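Stop Asking Small Towns to Earn Their Post Office

Sep 8, 2022

Romeo has 353 residents and a post office that opens four hours a day. In May the window hours were cut from six, and the notice on the door said the change reflected customer demand. I think demand is the wrong way to measure it.

A post office in a town this size will never make money. Neither does the road that runs past it. We plow that road for the few trucks that use it in January, and I have never heard anyone suggest that the trucks should pay for the plow.

What four hours means

The window is open from 10 to 2. Anyone who works in Kisa, 16 miles east, leaves before it opens and gets home after it closes. They can't sign for a package or buy a money order on a workday. So they use the counter in Kisa, and the count of customers in Romeo drops again. Next year that lower count will be used to argue for fewer hours.

I hear that people can do all of this online now. Some can. My road got a usable connection two years ago, and the houses past the creek still don't have one. Medicine comes by mail here. So do seed orders, tax forms and chicks in the spring. 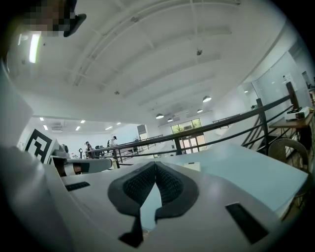 What I would do instead

Keep the four hours if the budget is fixed, but move them. Two in the morning, starting at 7, and two in the evening would cost the same in wages and reach the people who are now shut out. Try it for a year before counting customers again. If the numbers still fall, I will listen to the case for less.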